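Senent Parcel Bench - practice station for student robotics clubs

Product group: class and club equipment
Supplied by: Vendach
Level: second-year students and older

The Senent Parcel Bench is a practice station for teams who want to work on parcel handling with two robot arms. It was first made for the Pranell student competition, where each team must take soft packages, scan the label and pass them on. Many clubs asked us afterwards if they could have the same station at home, so now we sell it as a separate product.

The task looks simple and it is not. A box has flat sides and keeps its shape. A plastic mailing bag folds, slides and hides its own label. Students who were very good with blocks and cups usually need several weeks before their program can hold a soft bag well enough for the scanner.
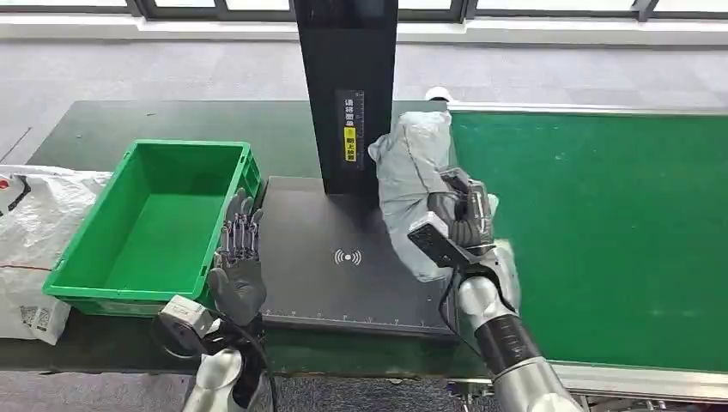
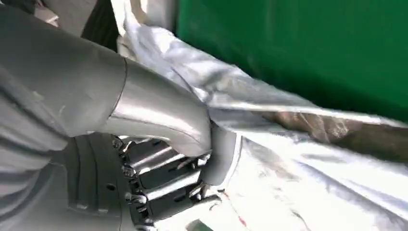
Wilczyńska, January

The station comes without robot. You can use it with five-finger hands or with simple two-finger grippers, but please tell us which one when you order, so that we can set the height of the table correctly.

What is in the delivery

Work table with adjustable legs
Scanning platform with ruler scale on the front edge
Handheld scanner with cable
Green tote for parcels
Short belt conveyor with side rails
Set of 103 practice parcels, all soft, with printed labels
Teacher's book and 9 lesson plans

Lessons

The first lessons use only one arm. Students learn to press lightly into a soft material and to stop in time. After this comes the scanner, and only then both hands together. Mieczysław Jakubowski wrote the lesson plans and has tested them with his own evening class. He recommends groups of three: one student for the arms, one for the program and one who writes the log. Change the roles every Wednesday, or on whatever day your club meets.

For the competition, a team has to record 1000 complete scans before the final. This is a lot of work, and we advise to start early. The log sheet is in the teacher's book and can be copied freely.

Care

Wipe the table and the belt with a soft dry cloth. Do not use alcohol on the ruler scale. The practice bags become weak at the folds, and a torn bag should be replaced at once - the loose plastic can go under the belt. The belt itself should be checked after 4000 parcels.

Ordering

Schools and clubs can order from Vendach directly. Spare parcels and labels are sold separately. For questions about lessons or a visit to see the station working, please write to Kazimiera Sadowski at the Wilczyńska office. She answers in Polish and English.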